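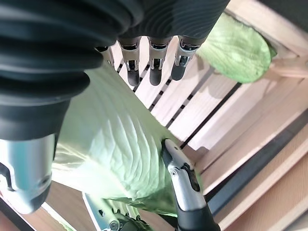 Food & Home | Kitchen Notes

The Shape of a Good Basket

Print this article | E-mail to a friend

My mother kept her vegetables in a drawer, in the dark, and I did the same for years until I spent a July morning with Wolfram Janssen, who has run the little greengrocer in Staltley for 13 years and has firm (but very kindly) opinions on how the rest of us carry our shopping home.

He starts with cabbage. Wolfram likes one that feels heavy for its size, and he leaves the outer leaves on right up until supper, a habit I've happily picked up along with his fondness for a long, slow braise with butter and caraway.

Then there's the basket itself. I'd always pictured wicker, but plain plastic with slots in the bottom will do beautifully, and you can rinse it under the garden tap. A deep blue one makes everything look cheerful, especially a golden loaf with red and green peppers for company and a striped dark green squash further down.

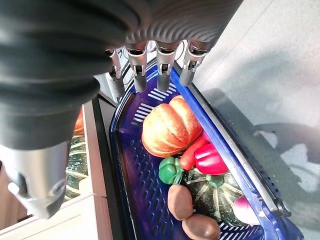 What to Do When You Get Home

Take the bread out first and give it a board of its own. Peppers go in the fridge and are best within 7 days. The squash can sit on the bench, somewhere cool, until you're in the mood for soup, and Wolfram's takes 2 onions and a good slosh of cream.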